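Ticket 2707 - Cell 3 - gripper stops short of bottle, wrist camera offset
Status: Closed
Opened: 1/12/21
Site: Selliscombe
Cell: Trovora arm, Zokau two-finger gripper, wrist camera
Priority: Medium (was High, dropped after first visit)

Problem as reported

Pick from tray fails. Arm goes to approach, comes down, fingers close on nothing. Fault 489 on the pendant, "grip width not reached". Clears fine, runs again, same thing. Shift says it was OK at the start of the run and then got worse. No crash reported. No program changes reported.

Asked for: how often, which tray, which bottles. Got back "all of them". OK.

First look

Cell in auto, stopped at approach. E-stop chain good, air not used on this one, gripper is electric. Homed the gripper from the pendant, opens and closes full stroke, no grinding. Fault 489 only comes up when it closes past the min width, so the gripper is doing what it's told. It's just closing in the wrong place.

Jogged down slow over a bottle at reduced speed. Fingers end up short of it, on the robot side. Same direction every time. So not random, which helps.

Backed off and ran the camera check from the start pose. Trigger OK, exposure OK, no dropped frames in the log. Live view is sharp enough up close, goes a bit soft out by the tray.
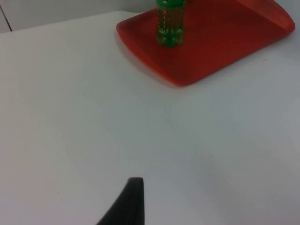 Photo: wrist camera, Cell 3 / Selliscombe service log

Green bottle upright in the red tray, tray up in the right of the view, finger at the bottom center. The start pose is supposed to have the whole tray in view and it doesn't. Far side of the tray is out the top and so is the top of the bottle. The locator wants all four tray corners. If it can't get them it falls back to the last good result and DOES NOT fault. That has been on the wish list for a while.

So two things to chase:
- why the view is off
- why nothing stops the cell when it is

Stuff ruled out

Lighting. Diffuse overhead, no hard shadows on the table. Tried the next exposure step up and down anyway, no change in the result. Put it back.

Table. Checked level, checked the bolts to the base. Solid. There's a dark speck on the top near the tray, wondered if the locator was grabbing it as a feature, so masked that area and reran. No difference. Mask removed.

Green plastic. See-through bottles have given trouble on other cells with the width check. Swapped in a solid white test bottle, same miss, same direction. Not the bottle.

Cable. Wiggled the camera cable at the wrist and at the J5 clip with live view up. Picture held. Strain relief a little tired but OK.

Network. Ping to camera controller clean. Skip.

Gripper zero. Re-zeroed, then checked both fingers against the gauge block. Good.

Found

Camera bracket. Two screws on the bracket, one was finger loose and the other not far behind it. With the arm at start pose you could tip the camera down by hand and it stayed where you left it. Paint witness marks on the screw heads didnt line up any more either.

No thread locker on the screws. The job sheet from the last bracket swap in May has thread locker ticked. Threads were clean and dry, no residue that I could see. Noting it, not arguing it.

Also found the tray nest pin worn on one side. Tray can shift a little in the nest. Not enough to cause this but it will eat into the tolerance, so changed it while there.

Fix

1. Cell in manual, locked out at the main.
2. Took bracket off, cleaned both faces. Some grit under the left foot of it.
3. Checked bracket for bend on a flat plate. Flat.
4. Refit with new screws, medium thread locker, torqued per the Zokau sheet. Fresh witness marks, yellow this time so they don't get mixed up with the old ones.
5. Left the thread locker to set before moving the arm. Paperwork meanwhile.
6. Power back on, home, start pose. Full tray in view, all four corners found.
7. Hand-eye cal from scratch. Did not reuse the old file. First go failed on pose spread, my fault, poses too close together. Second go passed.
8. Saved cal to controller AND to the share. Old one was only on the controller.
9. New nest pin fitted, tray seated, nest position retaught.

Do not skip step 7. Straightening the camera by eye will get the tray back in view and the picks will look nearly right, and then you're back here with 489 again.

Test

Dry run at reduced speed over every nest position, no bottles. Tip height good.

Then bottles, reduced speed, then full speed. No 489. Good centered grips, no dragging on the tray lip. Tried a tray set deliberately crooked in the nest as well, locator followed it.

Pulled the arm through the fast wrist moves on a loop and rechecked the witness marks after. Not moved.

Second problem - no stop on a bad locate

Raised with Lenihan, they wrote the vision program. Answer back: the fallback is a setting, "use last on fail", and it was left on from commissioning. Turned off on Cell 3. Now if it loses a corner it retries 3 times and then stops with a vision fault.

Tested by covering one tray corner with a piece of card. Retried, stopped, message on pendant is readable. Took card away, reset, carried on normally.

Heads up for the shifts - you WILL see more stops on this cell than before. Don't turn the setting back on to get rid of them. Look at the tray first, then look at the camera marks.

Comments

Q from shift: can we just nudge the camera if it drops again?
No. Stop the cell and raise a ticket. Nudging it makes the cal wrong and the arm has no way of knowing.

Q from shift: does the tray have to be the red one?
Locator is taught on the red. The others aren't set up on this cell. Can be added, needs a separate ticket.

Q from stores: how many bracket screws to hold?
Ordered a bag. Part number is on the Zokau sheet, use those ones, the ones from the general bin are too long and bottom out before they clamp.

Parts used
Bracket screws, M3, new
Tray nest pin
Thread locker, medium

Follow up
- Witness mark check added to the start of shift card for Cell 3. Done.
- Same check on the other Trovora cells. Open, moved to its own ticket.
- "Use last on fail" setting on the other cells. Open, waiting on Lenihan for a list of which ones have it on.
- Strain relief at the wrist. Replace at next planned stop, not urgent.
- Recieved the updated backup of the vision program from Lenihan, on the share in the Cell 3 folder. Old folder renamed, please don't load from it.

Closed. Reopen this one if 489 comes back with the marks still lined up. If the marks have moved, new ticket.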